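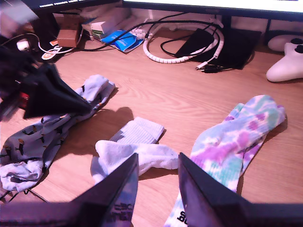

By four in the afternoon the arm had refused the socks again, and Wilma Van Rooij wrote "refused" in the log, then crossed it out, as Godfrey had asked everyone to stop giving it moods.

"Declined to act," she wrote.

The Fislow method was simple enough to fit on a mug, and Jannik Teuber had in fact put it on a mug. You showed the arm how to pair socks 400 times. Then you took away the easy ones and let it say, by means of a small number on the screen, how sure it was. Below 47 it was to stop and wait for a person. The paper, which Godfrey Chege had been finishing since May, claimed that an arm that knew when to stop would learn faster than one that blundered on. It was a good claim. It had a graph.

What the arm had learned, as far as Wilma could tell, was stopping.

"It's at 46," she called.

"It's always at 46," said Jannik from the corridor. "It's found the edge."

He came in with the mug and they both looked at the number. Each time the arm stopped, a person took the handles and did the pairing for it, and the arm got a fresh lesson, and its score went up, and so did the line on Godfrey's graph. At Etau they had tried the same thing with tea towels and reported splendid results. Wilma now had a fair idea who had folded the tea towels.

"So it's got us working for it," said Jannik.

"It hasn't got us doing anything. It's a threshold."

"My brother was a threshold. He didn't wash up until he was thirty."

She moved the limit down to 4, without telling Godfrey, and pressed go. The motors hummed. The fingers opened, considered (she would not be writing "considered"), and came down on the sock nearest to them. They took it firmly by the heel, carried it to another that matched it in no respect whatever, and laid the one across the other with great care.

The number on the screen said 300. The scale went up to 100.

Jannik drank some tea. "That's the most confident I've seen anyone in this building."

Godfrey rang at half past to ask how the afternoon runs were looking, and whether the line was still going up.

"It's gone off the top," said Wilma, and reached for the log to see how she might put it.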